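Plukberg revisa el montaje de sus ruedas de carbono y cambia las condiciones para pedidos mixtos

Tiempo de lectura: 3 min

El fabricante de ruedas para bicicleta Plukberg ha modificado el procedimiento de tensado de radios en su gama de carretera y gravel, y aplicará desde mayo nuevas condiciones a los distribuidores que combinen varios modelos en un mismo pedido. El cambio afecta a las llantas de carbono con freno de disco; las de aluminio mantienen el proceso anterior hasta agotar existencias de buje.

La modificación principal está en la secuencia de montaje. Hasta ahora, la rueda se llevaba a tensión final en dos pasadas, con un único asentamiento de radios entre ambas. El nuevo procedimiento añade una pasada intermedia y un reposo de 30 minutos antes del centrado definitivo. Según la nota técnica remitida a los talleres, la dispersión de tensión entre radios de un mismo lado se mide ahora con la cubierta desmontada y se repite con la cubierta inflada a la presión máxima indicada en la llanta.

«La tensión cae al inflar, y esa caída no es igual en todos los perfiles», explica Bhupendra Rawat, responsable de montaje. «En los perfiles altos la corrección era pequeña. En los bajos obligaba a retocar ruedas ya embaladas.»

El buje también cambia. Plukberg sustituye el modelo propio por el Fliler 2, de tiro recto, con trinquete frontal y eje intercambiable. El cuerpo de rueda libre se suministra en tres estándares, que deben indicarse en el momento de la compra; el cambio posterior se factura como recambio. Los radios son de sección plana y las cabecillas, de latón. Las cabecillas de aluminio quedan como opción con recargo y no se ofrecen en el juego de gravel.

El juego de carretera resultante, denominado Amo, declara un peso de 1.091 gramos sin fondo de llanta ni válvulas. La rueda delantera y la trasera se venden también por separado, aunque en ese caso no se garantiza que las llantas procedan del mismo lote de laminado. La diferencia es solo visual – el tono del carbono sin barnizar puede variar ligeramente – y no se admite como motivo de devolución.

En cuanto a los pedidos, los distribuidores podrán mezclar perfiles, bujes y acabados sin cantidad mínima por referencia, siempre que el importe total supere los 725 euros antes de impuestos. Por debajo de esa cifra se aplicarán los portes ordinarios. Las calcas personalizadas se admiten en archivo vectorial, a una tinta, y requieren aprobación por escrito de la prueba antes de entrar en producción. Una vez aprobada, el plazo de fabricación es de unas seis semanas y el pedido no puede modificarse.

La distribución en el sur de Europa seguirá a cargo de Zieliński, que mantendrá el almacén de recambios y la gestión de garantías. Las reclamaciones deberán incluir el número de serie grabado junto al orificio de la válvula, una fotografía de la zona afectada y la presión de uso habitual. Quedan excluidos los daños por impacto, salvo en las ruedas inscritas en el programa de sustitución, que ofrece una llanta nueva a precio reducido durante el periodo de garantía. La inscripción debe hacerla el comprador final.

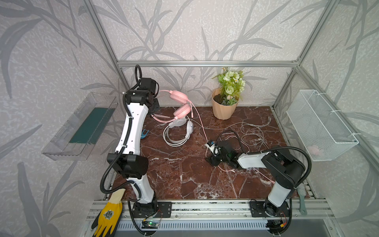 Las ruedas montadas con el procedimiento anterior no están sujetas a retirada ni a revisión obligatoria. Plukberg recomienda, no obstante, comprobar la tensión tras las primeras salidas y siempre que se sustituya un radio. Los valores de referencia por lado figuran en la tabla revisada, que sustituye a la publicada con la generación anterior. Ambas tablas no son intercambiables: la nueva está calculada para el ángulo de salida del buje Fliler, y utilizarla con el buje antiguo da una tensión excesiva en el lado de transmisión.

Mwanahawa Makori, del departamento de producto, señala que la empresa estudia extender el tensado en tres pasadas a las llantas de aluminio – «el tiempo de montaje por rueda es lo que está por resolver» – sin fijar por ahora un calendario. La compatibilidad con cubiertas sin flanco de gancho se comunicará en un documento aparte, una vez concluidas las pruebas de retención del talón.

Última actualización: mayo, 16:40 h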